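Moving from a small office to a shared warehouse unit – what should be in the sublease?
Brukness Small Business Board > Premises and Leases

mtanabe
Posted 1/8/24

Hello everyone. I run a small business importing paper and bookbinding supplies, and my office is now too full. Every morning I must move boxes before I can open the door of the cupboard.

A company in the Rathjen estate has offered me part of their unit. They hold the main lease and I would be the subtenant. The price is good: 600 a month, and it includes electricity and water. The term would be from September, for 4 years. They have sent me a sublease of only two pages, and I am not sure if so short is normal. My English is good enough for invoices but legal words make me tired.

What would you check before you sign? I would be grateful for any experience, also bad ones.

Mitsuko Tanabe

hollow_log
Reply

Hi Mitsuko. Two pages isn't a crime. My first one was a page and a half and we got along fine until the end of it.

First question: have you seen the head lease? Your sublease can't give you more than they have themselves. If their lease has a break clause and they use it, you're out too, whatever your two pages say. Ask for a copy. They can black out the rent if they're shy.

Also check that the landlord has consented in writing. A handshake with the property manager doesn't count.

Skidthorpe_Sue
Reply

Agree with the log on the head lease. I'd be more worried about "includes electricity and water" though. Included up to what? We had that at our old place and in the second winter they suddenly discovered a "fair use" limit that was never written down anywhere. Get the number in writing or get your own meter.

And four years is LONG for a small business. I'd ask for one year with an option.

brasso
Reply

Disagree with Sue on the term. If the rent is good then lock it in. I took one year with an option at Hollska Road and when I went to use the option it turned out to be "at market rent", and market had gone up 40 per cent. An option without a price is just an invitation to have an argument later.

Skidthorpe_Sue
Reply

Then put a price on the option, brasso! That's my whole point. She can have both. Nobody starting out knows how much space they'll want in four years, and personal guarantees don't care if your sales went down.

mtanabe
Reply

Thank you, this is very helpful already. I did not think about the head lease at all. I have asked for it this afternoon.

I made a list from your answers and from my own reading. Please correct me where I have understood wrongly.

1. The head lease. I want to see the end date, the break clause and the permitted use. My goods are paper and glue, and I want to be sure that storage of glue is allowed.

2. Consent of the landlord, in writing, with the date and with my company name spelled correctly. (This is a real problem for me, people write Tanaka.)

3. Shared areas. The sublease says only "the rear portion". I would like a plan with a line on it, and a sentence about who may use the loading door and at which hours. 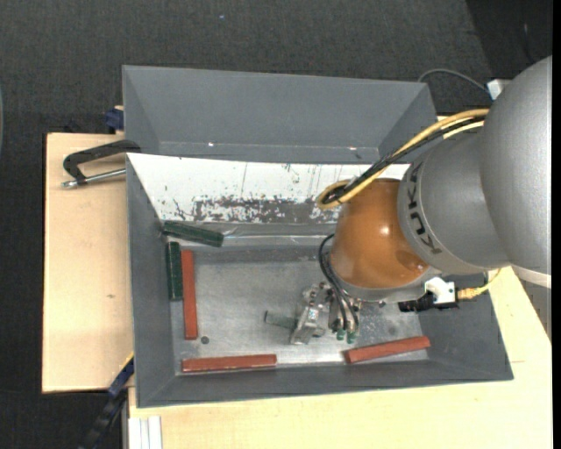

4. Insurance. They insure the building through the landlord, I insure my own goods. But if water comes from the roof onto my paper, who pays? The two pages say nothing.

5. Make good. I understand this means I must return the place as it was. I will take photographs of the floor and the walls on the first day.

6. Electricity. A limit in writing, or my own meter, as Sue says.

Is there something missing?

hollow_log
Reply

That's a better list than I had. On 5, attach the photos to the sublease and get both sides to initial them. Photos on your phone are better than nothing, but the other side can always say they'd never seen them. I paid for a whole floor to be repainted because I couldn't show what colour it was when I moved in.

On 4, water damage to your stock is generally your own insurer's business, but tell them it's a shared unit. Mine wanted to know what the other occupier does. Keep the paper up on pallets too.

brasso
Reply

Missing: what happens if THEY don't pay their rent. You can be a perfect subtenant and still find the locks changed. Ask the landlord for a letter saying they'll deal with you directly if the head tenant defaults. Some will sign it, some won't, costs nothing to ask.

kettleandco
Reply

Can I be the boring one and say pay a lawyer? You're committing to 4 years. An hour of somebody's time is cheap against that. I love this board but none of us will be standing beside you when it goes wrong.

brasso
Reply

Lawyers are fine but go in with the list done. Otherwise you pay them to write the list.

mtanabe
Reply

Small update. The head lease came. It has 6 years remaining, so this is good, but there is a break clause after the second year – and only the head tenant and the landlord can use it. I have now asked for the same right for me, and for notice of six months if they use theirs. They did not say no. They said they must "have a look at it", and in my experience this can mean anything.

Glue is permitted if it is kept in a closed metal cabinet. I will need to buy one.

kettleandco, I have also booked a lawyer near the library. I will bring the list.

Skidthorpe_Sue
Reply

Good on you. Don't let them rush you with September. If they want you in that badly they can wait two weeks for a signature. Second-hand metal cabinets come up at the school clearance sales, by the way, mine was very cheap and only a bit dented.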